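Week 6 handout: How a flood warning reaches a household
Lecturer: Zewditu Gebreyes

1. The gauge. Someone has to read it. At Mekach the reader lived two kilometres uphill, so readings favoured dry weather.

2. The bulletin. Written by the district office, approved upstairs, released after lunch. Note the wording: "residents are advised to remain aware". Aware of what is left to the reader.

3. The siren. Loud enough for around 800 homes, according to the people who bought it. Ask the neighbours on the far bank.

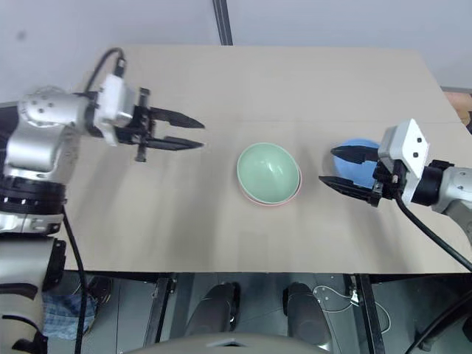 4. For next class: read Yilma on the Chala evacuation, pp. 166 onward, and bring one warning you ignored.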